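From: Declan Geraghty
To: winebooks list
Date: 30/01/2023
Subject: Re: [winebooks] Next title, and the Cârstea question

Cecilia Amoah wrote:

> I've finished the Cârstea and I'm in two minds. The chapters on
> the cellar books are very good and I learned a lot about how the
> cooperatives paid growers by weight. But the last third is mostly
> family history and I lost track of the cousins. Is it worth the
> list spending a whole month on it? Also, does anyone know if the
> paperback has the maps? My library copy doesn't.

Cecilia,

The paperback does have the maps, 2 of them, both at the back. They are small, and the river names are hard to read without good light. The Florkovis edition is the one to get. The earlier printing from Flesteo left out the maps and the index as well.

On whether to give it a month, I would say yes, but skip chapter 7. It repeats what he says in the introduction about land reform and adds a long quarrel with another historian over a date. The family material after that makes more sense if you read it as an account of who held the lease on the press house in each generation. I drew up a short family tree for my own use and can send it to anyone who writes to me off list.

What I liked most was his refusal to guess at what the wines tasted like. He gives the prices, the complaints from the merchants and the size of the barrels, and leaves it there. A lot of wine history would be better for the same restraint.

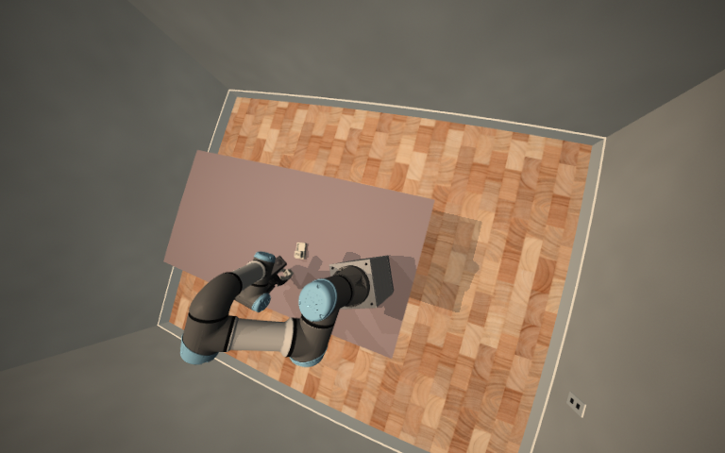

Kwadwo Agbeko thinks the price tables can't be trusted. His point is that the cooperative changed its measure partway through and Cârstea doesn't convert the later figures, so the fall in prices in chapter 6 may be nothing of the kind. I went back to the notes and there is a line on the change of measure, but it doesn't say which figures it applies to. Kwadwo, if you have the page reference for the older barrel size, please post it.

As for the print run, someone asked last time. It was 2,000 copies and the shop at Fivel still has a few at the old price.

Comfort Nyarko has offered to start us off in March with the first five chapters. If you would prefer the book on sherry shippers instead, tell Cecilia Darko, who is keeping the list of votes. Please change the subject line if you reply about something else.

Declan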